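Equipment > Manipulation > End Effectors > Two-Finger Grippers

Overview Specifications Test Reports Ordering Support

Graso G2 Parallel Gripper, Two-Arm Evaluation Set

The Graso G2 is an electric two-finger gripper for light bench work. The evaluation set supplies two grippers, one for each arm of a two-arm station, with mounting plates, cables and two styles of finger. It is offered by Falora to laboratories and training centers that wish to compare grippers on their own tasks before placing an order.

Each gripper is rated for 50 newtons of closing force and a stroke of 100 millimeters. Force and speed are set separately for each side. Users may therefore run one finger style on the left arm and another on the right within the same trial.

Evaluation at Gridetdale

The set was evaluated at the Gridetdale test bench under the direction of Jianguo Yan. Food handling was chosen as the main task group. Sausages are soft, curved and coated with grease or sauce, and a thin wooden stick leaves very little surface for a finger to hold. The bench carries a toaster oven, a ridged metal tray and a cup for the sticks.
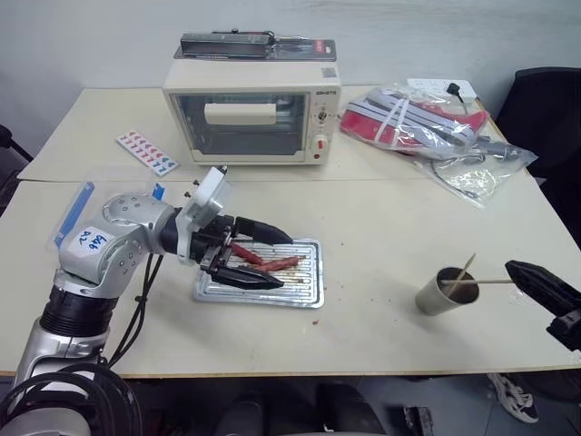 Trials were divided into single-arm and two-arm work. Single-arm trials covered picking from a tray and drawing a stick from a cup. Two-arm trials covered holding a threaded skewer at both ends and keeping it level over the tray. A total of 223 trials were logged in August, all with the standard controller and the same force limits.

Long, narrow fingers gave the better approach to objects lying on the ridges. Operators preferred a slower closing speed for sticks, as fast closing tended to turn the stick between the fingers. The Montoya controller was tried for part of the two-arm work and accepted the same command set without changes to the wiring.
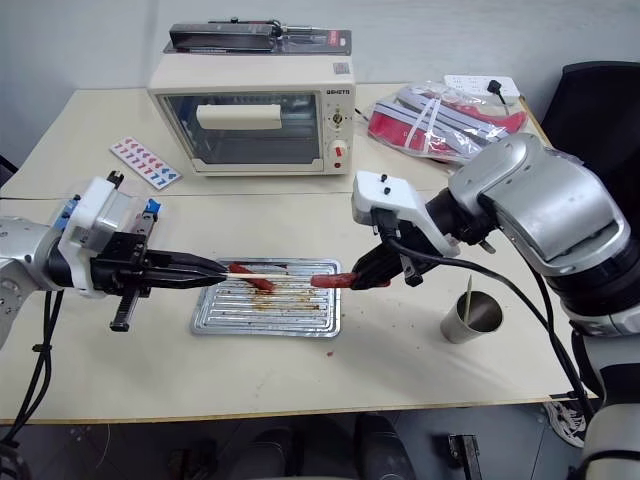 Two-arm hold: one gripper at each end of a wooden skewer with two pieces of sausage, over the ridged tray.

Care and Cleaning

Fingers should be removed and wiped after any work with sauce or oil. The gripper body is not sealed and must not be rinsed. Cables should be given enough slack for full elbow travel and kept clear of the tray and the oven door.

Ordering

The evaluation set is available on loan or for purchase. Replacement fingers are sold in pairs. Requests should state the arm model, the flange pattern and the controller in use. The full test report is supplied with each quotation.

1,763 views | Share | Print | Comments (2)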